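Septembre, 21 heures

Rangé le placard gris du bureau après le dîner. Je repoussais ça depuis le retour de Patora. Chaminda est passé chercher ses classeurs, il en a emporté 11 et m'en laisse deux dont il ne veut plus. J'ai jeté les vieilles factures et dévissé l'étagère du milieu pour la remonter un cran plus bas. Une heure de travail, mal au dos.

Kumudini avait apporté des boissons pour tout le monde – du soda japonais, parfum raisin pour moi. Elle les prend dans une épicerie près de la gare, 54 la caisse, ce que je trouve cher. Nazma préfère le melon. Je garde la bouteille, elle ira avec les autres sur le rebord de la fenêtre.
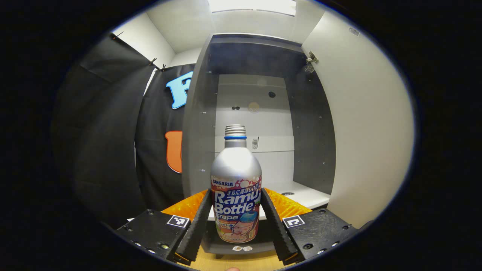

La Ramu Bottle au raisin, de chez Sangaria, devant le placard.

Demain, appeler Sajib pour la clé de la cave. Reste à trier le tiroir des câbles – pas ce soir.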